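Subject: Re: [toylib] Shape sorters, lost pieces and what to do about them
List: Lynch Toy Library, general discussion
Sent: Sunday, 21:40

On Sunday afternoon the loans desk wrote:

> Another sorter has come back short. I make that the third this term
> from the Gronano shelf, and the family swear blind it went out that way.
> Can we please agree a rule? Either we charge for missing shapes or we
> stop lending the things. I don't mind which, but I am tired of being
> the one who has to look stern over a plus sign.
>
> Also, does anyone know if the shapes can be bought singly? The Zamell
> catalogue only seems to do complete sets, and I'm not paying for a new
> board every time a toddler posts an octagon down the back of a radiator.

I'd vote against charging. We tried it with the jigsaws, and what we got was 11 jigsaws returned to the porch after dark with no name on them. People will own up to a lost piece if it costs them a blush. Put a price on it and they discover they were never members.

As for single shapes, no, Zamell won't split a set. I rang them. The chap was very nice and suggested I might like to order 200, at which point I said I'd ring back, and we both knew where we stood.

My own feeling is that we are too grand about completeness. A sorter with every shape present gets treated like an exam, and the parent sits there saying "try the other one, darling" until everybody wants a biscuit. Cut it down to one shape and the whole business improves. The child has a single thing to hold and a choice of places to try it. I've been doing this with the green board, the one with the square, the cross, the circle and the octagon.

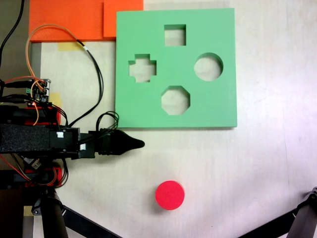 Start with the round piece. It has no corners to line up, so a child who has picked the correct hole gets the reward straight away and doesn't have to learn about rotation on the same morning. The cross goes last, if at all. I have seen grown adults take against the cross.

The octagon is the interesting one. To a two-year-old it is a circle that somebody has been at with a bread knife, and they'll have a good long go at getting the round piece through it. Leave them to it. If you can't watch without helping, go and put the kettle on.

So my suggestion is that we make up some of the short sets as "first sorters", board plus one or two shapes, and put that on the label. Then nothing is missing. We can keep the full sets for the over-threes and for visiting grandparents, who like to finish things.

On storage, the drawstring bags have to go. Half our lost pieces are in the seams of other bags. The Rakenon tubs with the clip lids are ugly but they shut, and I've got a stack in the garage you can have if someone will come and fetch them. Mind the bikes.

One more thing, for whoever does the cataloguing. The blue sorter is down as item 1792, and so is the wooden xylophone. I asked for one last month and was given the other, and I'm afraid I've still got it. I'll bring it back in October with all its bars on.

--
You are receiving this because you are subscribed to toylib.
Replies go to the whole list, so do check before being rude about anybody's jigsaws.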